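Astbridge tightens rules on battery disposal from November

Household batteries will no longer be accepted in curbside recycling carts in Astbridge from November, the city's waste department said on Monday. Residents will have to use drop-off points or keep the batteries for the twice-yearly hazardous waste collection.

The change follows a run of fires at the Giritz sorting plant, which handles mixed recycling for Astbridge and two neighboring towns. The plant logged 30 fires in the last budget year. Most were put out by staff within minutes, but one in the paper hall stopped both lines for 2 days and damaged a conveyor belt and its drive motor.

Plant operator Bayram attributes 85 percent of the incidents to lithium cells crushed during compaction, either in the collection truck or at the baler. A punctured cell can ignite paper and film plastic before it reaches the sorting line. Alkaline batteries carry a lower risk but are included in the ban because crews cannot tell the types apart at the curb.

Drop-off points

Collection boxes will be placed at the library, the Drarnance hardware store, the transfer station and both fire stations. The boxes are steel, lined with a mineral filler and emptied weekly. The city expects to collect over 2,000 pounds of batteries in the first year.

Terminals on lithium and 9-volt batteries must be covered with clear tape before drop-off. Swollen or leaking batteries should not go in the boxes. They can be handed to staff at the transfer station between 8 a.m. and 3 p.m.

Devices with built-in batteries, including cordless tools, toothbrushes and toys, are treated as electronic waste. Residents do not need to open them. Car batteries are not covered by the new rule and still go back to the seller.
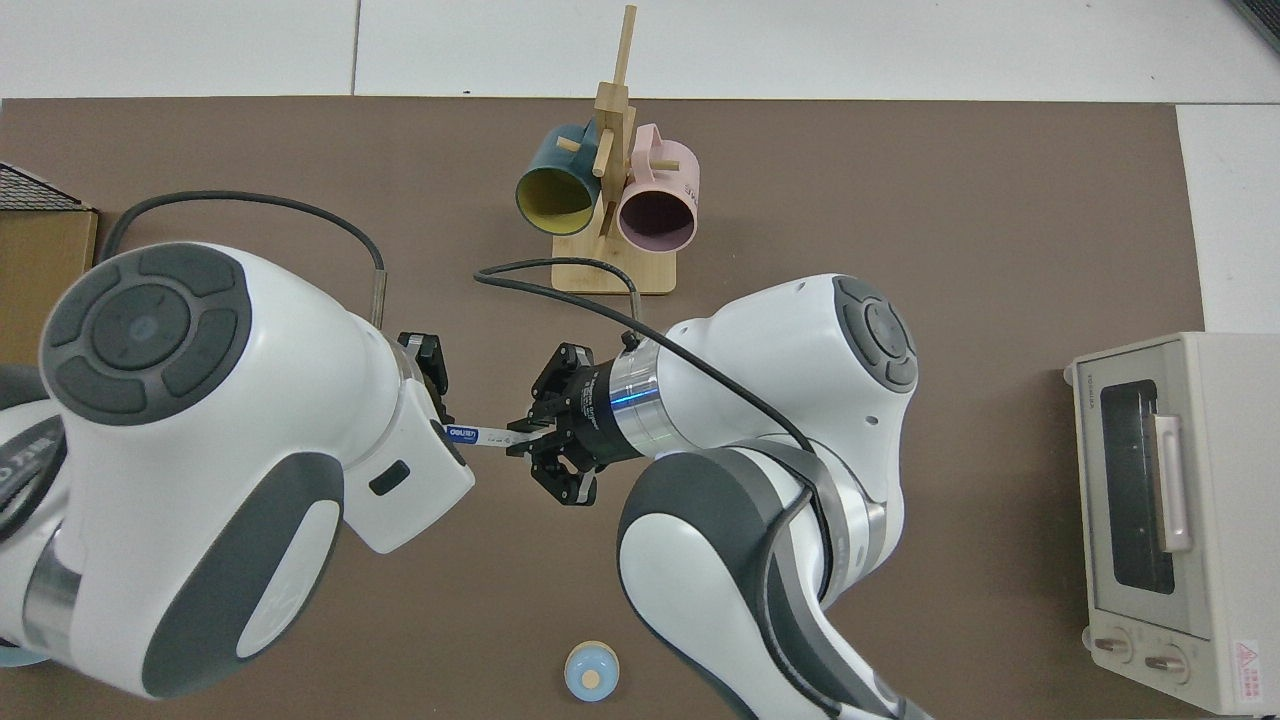
Penalties

Carts found to contain batteries will be tagged and left unemptied. A second tag within the same quarter carries a fee, to be set at the next council meeting. Apartment buildings with shared containers will receive a written warning first. Pickup days and cart sizes stay the same.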